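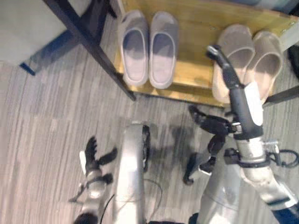 Would I have to change how I live for the three weeks, one resident asked after the October round, or do you want the place as noisy as it normally is? As noisy as it normally is. The questions below are answered on the same basis.

Call for participants: footfall noise in occupied apartments

The Grollham Building Acoustics Unit is recruiting households for the second round of the Pradus study. The study measures low-frequency impact sound passing from one apartment to the apartment directly below, together with the annoyance reported by the people living there. Measurements are taken at night as well as by day. The target is 200 households.

Who can apply

Applicants must be 18 or older and must have lived at their current address for at least one full heating season. The building must have two or more residential floors. Both renters and owners are eligible. Apartments above a shop or a parking level can be entered only as the upper unit of a pair.

We give priority to vertical pairs, where the upper and lower households both apply. Single applications are held on a list until a match is found.
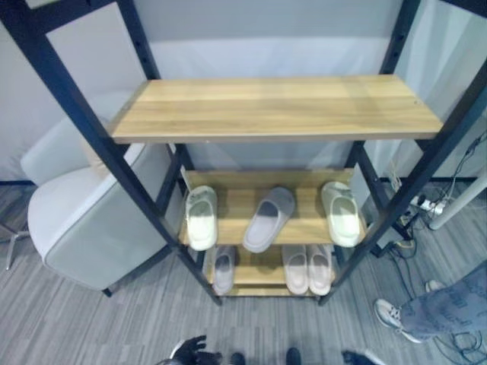

Floor covering is not a condition of entry. Hard floors, carpet and mixed layouts are all needed, and the sample is balanced after applications close. If the covering in any room was replaced after the first round, state this on the form and give the month.

What participation involves

One visit to install two sound level loggers and a vibration sensor, 21 days of unattended recording, and one visit to remove the equipment. The loggers store band levels only — no speech can be recovered from the files. An adult in each household fills in a short diary every evening. Entries cover hours at home, visitors, usual indoor footwear, and any sound from above that was noticed or that interrupted sleep.

Missed diary days are tolerated up to 3 per household. Beyond that, the recording period is extended or the household is withdrawn.

Payment

Each household receives $300 after the equipment is removed and the diary is returned. Households withdrawn for technical reasons are paid in full.

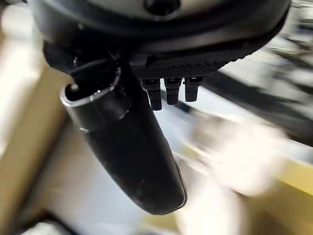
R. Sotelo
Recruitment Coordinator, Pradus Study

Applications close on Sunday, April 14, 2024. Forms are available from the unit's front desk or by calling extension 2070. Paper forms may be left at the Grolto building during office hours.

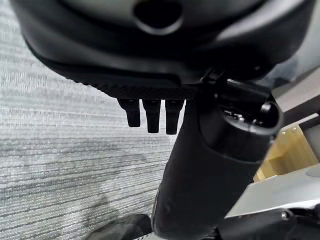 Carpeted floor, Grolto building

Include a phone number and two possible installation times. Pairs should submit separate forms and write the other apartment number in box 4.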